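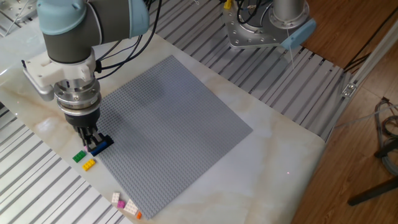 Marin Stojanović started the robotics club at Navarro with three students and a sheet of paper taped to a door. There are 19 on the list now. Their project this year is called Imiso, and the goal is to have a robot arm stack toy bricks in an order typed in by whoever is at the keyboard.

"People hear that and think it's a weekend job," Stojanović says. "We started last August."

He teaches maths and came to robots late. The students do the programming and he signs the forms, which he says is a fair split. They meet after classes and stay until the building closes. 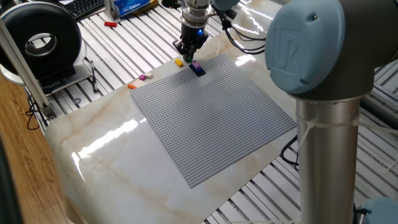 Consolacion Tagle, in her second year, writes the code that decides where the arm should go. She had never used one before she joined. The first month went to learning how to stop it.

"You want to get straight to the bricks," she says. "Marin had us practise with nothing in the gripper. I was pretty annoyed about it at the time. I'd do the same with new members."

Her notebook lists 195 attempts so far. She records the failures in red pen, with the height of the fingers beside each one.

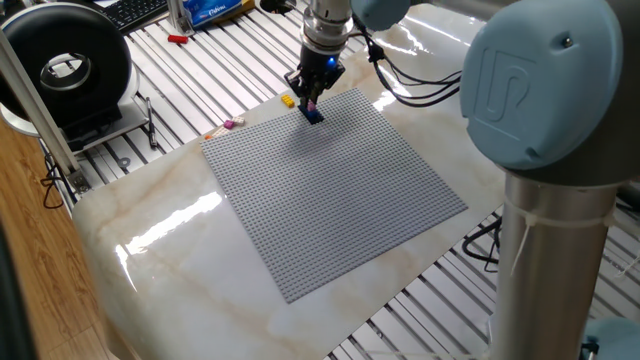

Rodel Salazar looks after the placing routine, the part of the program that takes over once a brick is over its target. Going down onto bare studs is one problem and going down onto another brick is a second one. With the small pink brick on top of the dark navy one, the fingers have to stay lowered until the program decides it can let go. Salazar has rewritten that decision 18 times.

"If you push too hard the arm stops itself," he says. "Too soft and the brick just sits there crooked. I've got a number that works for the big ones. The small ones need their own."

He would like to try a tower next. Tagle wants to sort out the colours first, and the two of them have been arguing about it by email.

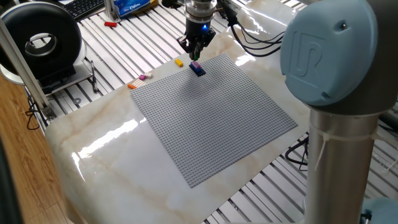
The gripper over a two-brick stack on the grey baseplate.

Stojanović stays out of that argument. He is more concerned with getting the instructions written down before the older students graduate.

"Half of what we know is in Rodel's head," he says. "I've asked him for ten pages. So far I have two, and one of those is a drawing."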